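An Open Day at Brorkell: Talking Hoses and Arms with Waltraud Wunderlich

I got to Narkesau a good half hour before the doors opened, because I had badly misjudged the bus and because I'd been looking forward to this one for weeks. Brorkell puts on its open day every December, and this year the talk was all about the assembly bench. Waltraud Wunderlich runs that bench. She met me at the coat rack with two coffees, and both of them were for her.

"Long morning," she said. "Come on, we can talk while it's working."

So we did! Her team is teaching a pair of robot arms to put hose fittings together, the gray kind with a thread on one end. I told her I'd expected something a bit more dramatic, and she laughed at me.

"People want to see a robot throw a box. But try joining two round things in the air with your elbows locked and no feeling in your fingertips. Then come back and tell me it's dull."

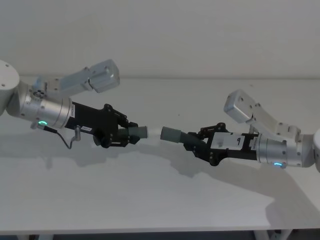

I asked why she doesn't just bolt one part down and let a single arm do the turning. She gets that question a lot, I could tell. "You can, and for a factory making the same fitting all year, you should. Our customers swap parts every week. If I bolt something down, I need a new holder for every part, and somebody has to draw it and make it and store it. With two arms the holder is just the other hand."

The hard bit, she told me, is the lining up. If the parts are a little crooked when they meet, the thread bites wrong and you've ruined a fitting. Her team has been through 1,480 practice joins since the project started, and she keeps the bad ones in a drawer under her desk (I asked to see it - she said absolutely not).

A man next to me in a bicycle helmet wanted to know if the arms could see. Waltraud was very patient with him. There are cameras down at the grippers, she explained, so the software gets a close look at whatever is being held. "From across the table a fitting looks straight when it's really leaning. Up close you catch it."

We moved around to the monitor so I could look at the wrist view for myself. I could have stood there all day. It's a funny way to look at a job, with the fingers right there ahead of you and the part between them, and I caught myself moving my own hand along with it.

"Everybody does that," said Waltraud.
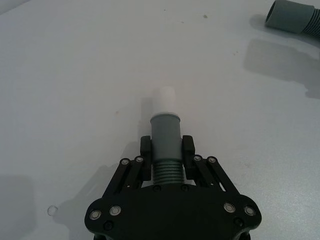 What comes next

The software side has its own name, Welletti, and a younger sister project called Ninh that deals with the floppy parts. That's where Waltraud got really excited. "A fitting is stiff, it stays how you hold it. A hose does whatever it likes. You push one end and the other end wanders off. I have more than 100 pages of notes on hoses and I still get surprised."

Will it be ready by next December? She made a face. She'd like to have 4 kinds of fitting going by then, and she wouldn't promise me a single thing about hoses. I asked if she ever gets tired of watching the same small job over and over.

"On Fridays," she said, and went off to find the man in the helmet, who had more questions.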